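Open day walk-round, Hokudton demonstration room, 21/01/2021
Checked by: Ieuan Edwards

1. Visitor distance: NOT MET. The handout promises 400 mm from the arms. No line on the floor.

2. Emergency stop: reached on second try. Label it.

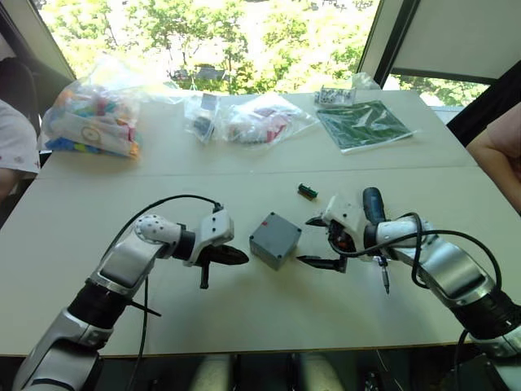 Cables were my main worry before I came and still are. Landeg calls the runs "managed". The black cable on each arm hangs in loops, and a loose loop is a snag waiting for a sleeve. Clip them back and show me.

3. Bagged parts: move off the far table before visitors come in.

4. Speed limit: told it was set. Not shown. Zoia Hutsuliak to send the settings.

Recheck in May.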